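How to Break Down a Case of Water, and Whether a Machine Can Take Over Yet

I get asked this a lot, usually by folks with a stockroom and a sore back - can a robot open the shrink wrap and set out the bottles for me? The short answer is not dependably, and the longer answer starts with learning the job properly by hand, so pull up a chair.

First, clear a table on at least two sides and decide where the finished bottles will stand. A back edge or a far corner is best, so you never have to reach over your own work.
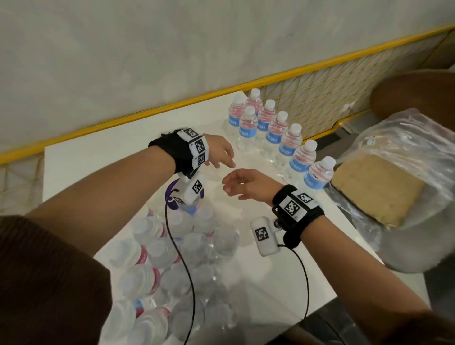
Shota Shibata: We tried a small arm in Landton for this. It was fine with bottles already standing in a row, but the film beat it every time.

I believe it! Film stretches and bunches and never tears the same way twice, and that's hard going for a machine. So cut or tear it at one end, peel it back slowly, and let the bottles come out a few at a time. Any that tip over can be stood up in pairs, one under each hand, steadied near the cap.
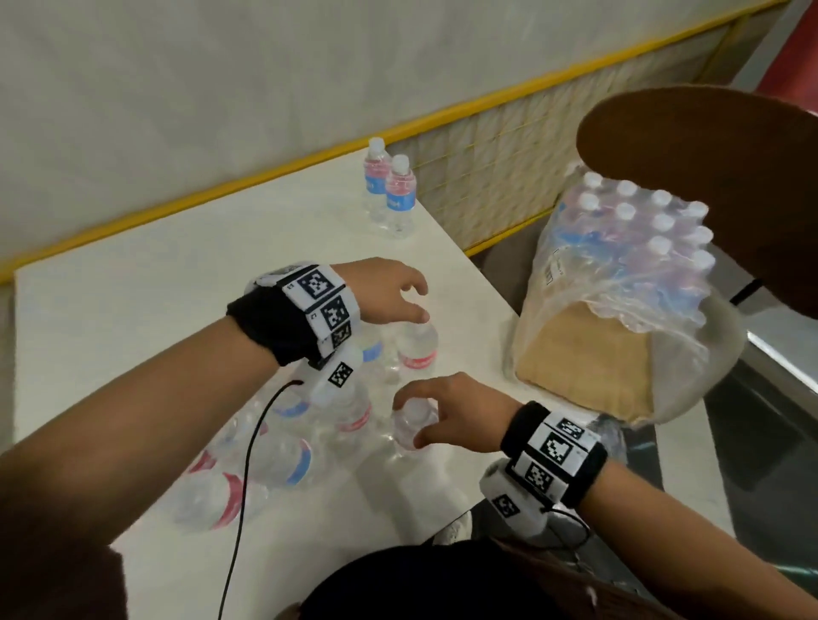 Step 2: Standing and Grouping

Put each bottle down flat before you let go, and slide it up against its neighbors once it's steady. Your fingers feel a wobble before you see it, and a gripper needs good sensing to do the same. I'd keep the rows snug, too, as a tight block is easier to grab from later.
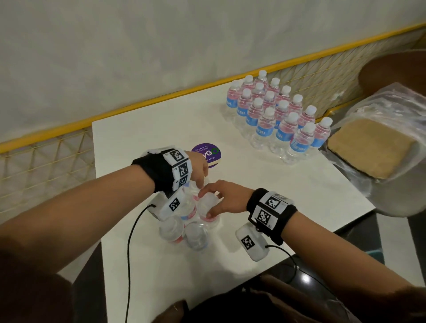

Photo: Liliana Monti

If you're thinking of buying a machine anyway, bring a real case of your own brand to the demonstration and ask for 35 bottles in a row with no help from the operator. Thin, clear plastic on a white table is a fair test - reflections can fool a camera badly. Ask, too, who picks up the ones that fall.
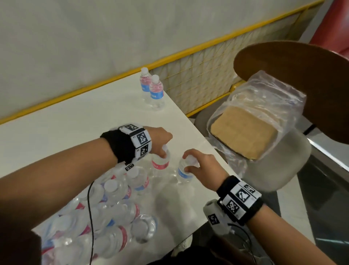 Two at a time, one bottle in each hand.

For now I'd let a cart do the hauling and leave the unwrapping to people. I'll go over carts in the next page, along with table heights.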